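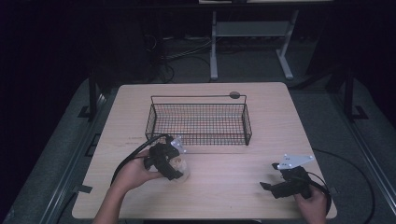 Pinzas de mano sobre la mesa de trabajo, con un vaso de plástico transparente y una cesta de malla metálica negra.

Quiénes somos

Gritimetti es una consultora de planificación de equipos para automatización. Preparamos presupuestos, pliegos técnicos y calendarios de compra para empresas que incorporan manipulación robotizada en envasado, preparación de pedidos y laboratorio. No vendemos maquinaria ni cobramos comisión de fabricantes.

La dirección técnica corresponde a Regula Bühler. Yhon Cárdenas lleva costes y contratación. El equipo lo forman 13 personas.

Cómo trabajamos

Cada encargo empieza por la tarea: pieza, recipiente, ciclo y tolerancia de agarre. Con esos datos se redacta una lista de partidas - pinzas, soportes, cableado, perfilería, mesa, repuestos - y se asigna a cada una plazo de entrega y vida útil prevista. La instalación y la formación se presupuestan aparte. En proyectos con pinzas recomendamos reservar cerca del 15 % para consumibles y recambios del primer año.

El estudio inicial dura seis semanas. Los clientes que cierran presupuesto anual en otoño suelen solicitarlo antes de agosto.

Líneas de servicio

Bamus: inventario y valoración del equipo existente.
Zeman: comparación de ofertas y redacción de pliegos.
Poston: seguimiento de la compra hasta la recepción en planta.

Las tres líneas se contratan por separado. Los informes se entregan en hoja de cálculo editable, con el precio unitario y la fecha de validez de cada oferta.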